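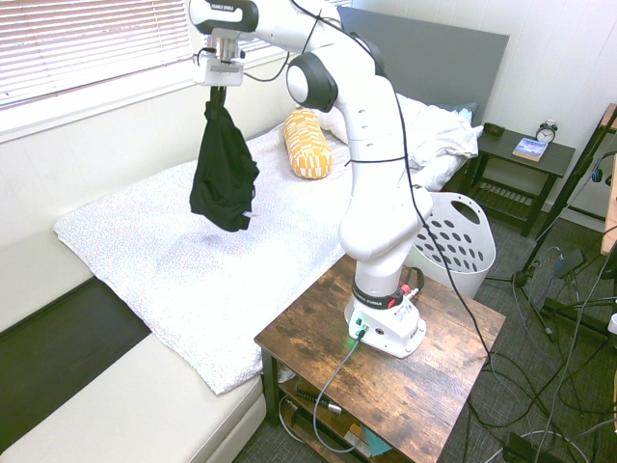
By Aarti Kushwaha, Timthorpe

14 shares | 3 comments

A small company in Timthorpe has opened bookings for a service that brings a robot arm into the home and teaches it to handle laundry in the bedroom. The service is called Nelley, and the firm behind it, Funden, says it will accept its first customers in June.

The offer is simple on paper. A technician comes with the arm and fixes it to a table beside the bed. Over three visits the arm is taught to pick up clothes, hold them above the bed and put them down where the customer wants. After that the customer may keep the arm on a monthly plan, or send it back.

The first visit costs 1130 pounds, and this price includes the transport and the setting up. The full package of three visits is 1791 pounds. Funden has not yet published the price of the monthly plan.

"We started with the bedroom and not with the kitchen, and many people ask us why," said Devendra Solanki, who leads the project. "For a lot of our older customers the bed is the place where the clothes are sorted. They sit there, they bend, they get tired. We wanted to work in the same place as they do."

Dark clothes are the most difficult part, according to Mr Solanki. A black shirt has few visible edges when it hangs from the fingers, so the software can mistake a sleeve for a fold. Funden recommends a plain or lightly patterned sheet in a pale colour, and good daylight if the room has it.
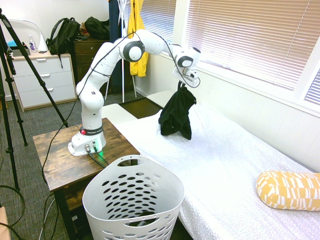 The Nelley set-up with a black garment held over the bed.

Vandana Katiyar, an occupational therapist who has seen the service at work, was positive but had some reservations. She liked that the arm moves slowly - a person sitting near it has time to understand what it is doing. She was less happy with the space it needs. The table must stand close to the bed, and the cables must go somewhere. "In a narrow room I would worry about feet," she said. "I have told them this and they listened."

Funden answers that a cable cover will be part of the package before the first bookings begin. The company also plans a lower table for people who use a wheelchair, but it could not give a date.

The service can handle up to 40 pieces of clothing in one session. Socks and underwear are not included for now, and neither are bed sheets. Ironing is not planned.

Bookings are open to homes in Timthorpe and the villages near it. Customers must send the measurements of the bedroom before a visit can be confirmed.

3 comments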